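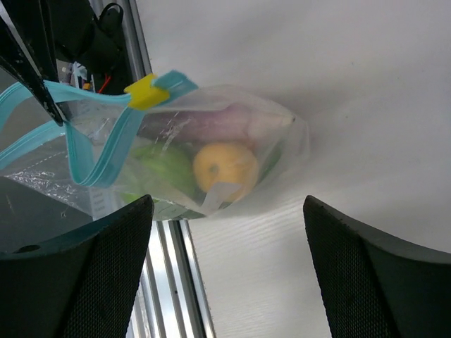 Wrist view, slider bag loaded with mixed produce.

How to record two-arm demonstrations for a bag emptying task

These are the steps we follow at the Prestosdale bench when we record demonstrations for the Veva policy. The task is a slider bag of mixed produce, handled by two arms and emptied. The notes assume your arms are already calibrated and your leader and follower units are paired. If they aren't, do the Nudano setup page first and come back.

What you need

Two follower arms on a shared rail, a wrist camera on each, and one fixed camera that can see both grippers.
A clear slider bag. The slider should be a different colour from the seal if you can find one.
Produce in mixed colours and shapes.
A bowl or tray to use as the target.

Step 1. Fix the cameras

Set exposure and white balance by hand and lock them. Clear plastic throws a lot of glare, and auto exposure will shift every time the bag turns towards the light. Check all the streams with the bag in the air as well as on the table. Tie the camera cables down with enough slack for the full reach of the wrist.

Step 2. Set the table

Put the target near the middle, where both grippers can reach it without a stretch. Move it a few centimetres between episodes. If it sits in exactly the same spot all day, the policy learns the spot and ignores the bowl.

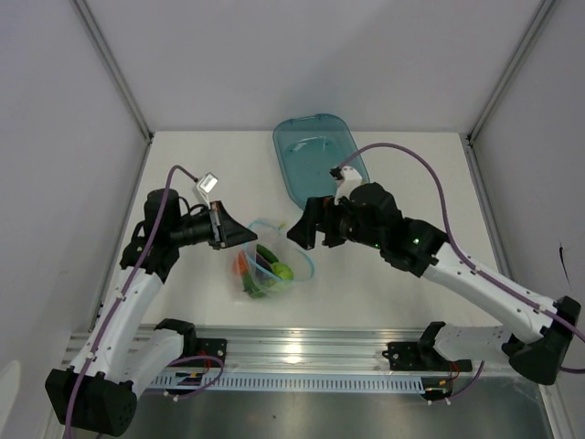

Both arms on the rail, with the bowl of produce between them.

Step 3. Choose which arm holds

One arm holds the bag by the seal and the other does the opening. Keep these roles the same for the whole first set. We mixed them early on and the trained policy would send both arms for the same edge, then stall. Once the first set trains cleanly you can record a second set with the roles swapped.

Step 4. Record

Start every episode from the home pose. Grip the seal close to the slider but leave the slider itself free. Move slowly while the bag is swinging and wait for it to settle before you close the second gripper. A pause is fine. A grab at a moving edge is not, and the policy will copy it.

Stop the episode if the bag slips out of both grippers. If it slips from one and you recover, keep it – recoveries are worth having, and the first Veva runs did badly without them.

We recorded 300 episodes for the first set. Change the produce every so often and mark the change in the log.

Step 5. Trim and train

Cut the idle frames at the start and end of each episode. Leave the pauses in the middle alone. We train with Yin, our action-chunking code, using all camera streams, and save a checkpoint every 3000 steps. Compare checkpoints on the real arms. Validation loss kept dropping for us well after the behaviour had stopped improving, so we no longer choose by loss.

Step 6. Test

Test with produce that was never in the training set, and with a bag that has been used a few times. Old bags are softer and the mouth folds in on itself. Score the grasp, the opening and the emptying separately. Most of our failures were at the opening stage, with the second gripper closing on both layers of plastic at once. 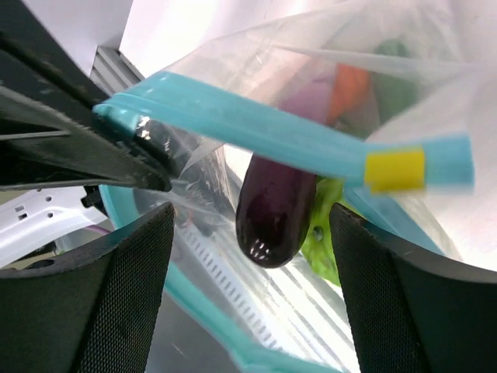

Callum wrote in to say his group had the same double-layer problem, and that dropping the fixed camera from the policy inputs made it worse for them. He asked whether we had tried feeding gripper current in as an extra input, as two layers ought to read a little differently from one.

We have only tried it offline so far. The signal is there on new bags and very weak on old ones. If you want to record it anyway, turn on current logging before Step 4, as it can't be added to episodes afterwards.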